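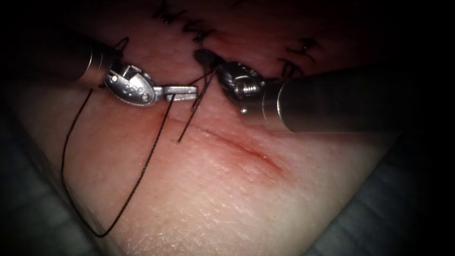 I've been listening to the new Skarkolix record since March, mostly in the car, and I think I'm finally ready to write something down about it. It's called Ravberg, it has 11 tracks, and it's the first thing they've put out with a real horn section. The old records used a keyboard for all the brass parts. I liked those records, but you could always tell.

The first two songs are the weakest. They sound like leftovers from the last album, with the same skanking guitar on every off beat and the same echo on the snare. Then "Zindano" comes in and the whole thing wakes up. The bass line is four notes. The trombone answers it, drops out for the verse, and comes back in a different key after the bridge. I have played it for three people and two of them asked for it again.

I should say that I came to reggae backwards. I started with dub compilations from the library and only got to the singers later, so I tend to hear the bass and drums first and the words maybe a week after that. On this album the words took me longer than usual. Jolien Koster sings low and doesn't push, and on "Salt Road" she is almost under the organ. I had to read the lyric sheet to find out the song is about her grandmother's shop.

I wrote a short note about all this last month, and said I thought the vocals were mixed too quietly.

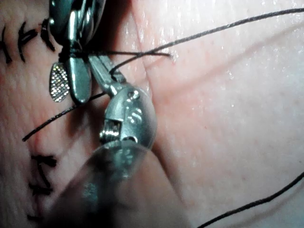 Diệp wrote back that the vocals are fine and my car is the problem. Play it on decent headphones, the comment went on, and listen to the second verse of "Salt Road," where there's a harmony part you won't have heard at all over an engine.

I tried it. The harmony is there, a third above the lead, and it goes on through the last chorus. I still think the lead could come up a little, but I'll take back most of what I said.

The band played here too, in a hall that holds 944. They did the album nearly in order and left out track two, which I didn't miss. Tickets were 30 dollars and the record was for sale at the door, on vinyl only. My copy is number 172, written on the back in pencil.
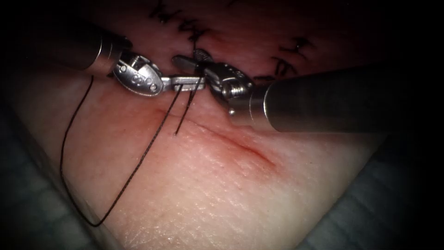
The horns were even better in the room. The trumpet player took a long solo at the end of "Zindano," and the drummer dropped down to just rim and hi-hat under it. They closed with an old one, "Late Ferry," in a slower version than the one on the first album. I'd buy that version if they ever released it.

Side B of the vinyl has a dub mix of "Salt Road" that isn't on the download. It runs a little over seven minutes and I've mostly been playing that this week.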